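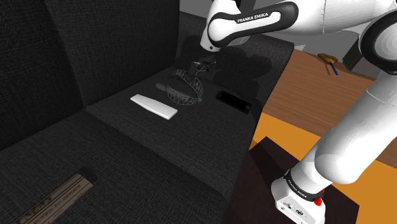
Figura 1. Brazo robótico blanco ante un sofá oscuro. Imagen generada por ordenador.

Gestión de Espectáculos en Vivo
Tema 7. La contratación de salas de aforo medio
Profesor responsable: Baltasar Montoya
Versión revisada: 25 de noviembre de 2022

7.1. Objeto del tema
Se estudian en esta sesión las relaciones contractuales entre promotor, sala y artista en conciertos con un aforo máximo de 2000 localidades. Los recintos mayores y los festivales al aire libre se tratan en el tema 9.

7.2. Modalidades de acuerdo
a) Alquiler en firme. El promotor abona una cantidad fija por el uso del recinto y asume íntegramente el riesgo de taquilla. La sala suele conservar la explotación de las barras.
b) Reparto de taquilla. Los ingresos netos se distribuyen según un porcentaje pactado. Debe definirse en el contrato qué gastos se deducen antes del reparto; la omisión de esta cláusula es fuente habitual de litigio.
c) Garantía con participación. El artista percibe un mínimo garantizado y, superado el punto de equilibrio, una parte del excedente.

7.3. Caso práctico: la gira Vasylenko
El cuarteto Vasylenko contrató una única noche en la sala Filtley bajo la modalidad c). La promotora, Skakstead, fijó el punto de equilibrio sin incluir el coste del telonero, incorporado al cartel 15 días antes de la actuación. El representante del grupo, Kieran Breathnach, sostuvo que dicho coste correspondía a la promotora; Gobnait Noonan, en nombre de esta, lo consideró gasto común. Las partes acordaron finalmente repartirlo a medias – solución frecuente, aunque no prevista en el contrato.
Los documentos del caso (contrato, hoja de liquidación y correspondencia) se encuentran en la carpeta del tema.

7.4. Horarios y prueba de sonido
El contrato fijará la hora de acceso del equipo técnico, la duración de la prueba de sonido, la apertura de puertas y la hora límite de finalización. Conviene que la prueba del telonero figure por separado. Las penalizaciones por retraso se expresarán por tramos de 15 minutos.

7.5. Invitaciones
El número de invitaciones se detallará por destinatario: artista, promotora, sala y prensa. En el caso estudiado se emitieron 100, que no computaron en la liquidación.

7.6. Trabajo para la próxima sesión
Redáctese, en un máximo de 2 páginas, una cláusula de gastos deducibles aplicable al caso anterior. La entrega se realizará en la primera semana de diciembre.

Lecturas
Daly, Aidan: La sala y el promotor, capítulos 3 y 4.
Horgan, Darragh: «Liquidaciones de taquilla», apuntes policopiados.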